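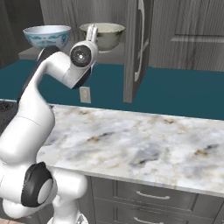

4.2 What we budgeted before buying the arm

I'll admit the spreadsheet came before the science on this one. Our group at Istcombe had money for one arm, and Conceição Neves wanted the kitchen tasks costed before anybody signed the Hurkico quote. So we put the bowls-and-shelf task in simulation first (Figure 3 has the kitchen itself) and ran it 400 times, with 14 different mounting spots for the base. Cheap, slow, and kind of fun!

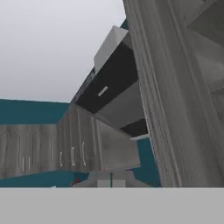 Figure 3. The simulated kitchen seen from a low angle, with the upper cabinets and the range hood.

The upper cabinets drove most of the spending decisions. A shorter arm would have saved us $3000, and I argued for it pretty loudly, but it kept running out of reach at the shelf, so I lost that one. We also set aside up to 50 hours of Fonseca's time for mounting and safety checks, a line I'd left out of my first draft completely (sorry, Fonseca). Spare fingers went in as a yearly cost. The bowl task is the one we used to compare grippers, and I'd price the gripper separately from the arm if I did this again. 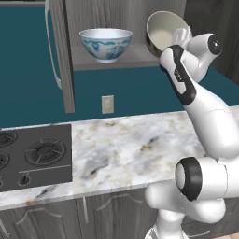
4.3 Costs we left out

Shipping to the Fendonport lab isn't in the totals, and neither is the real countertop, which we still haven't picked.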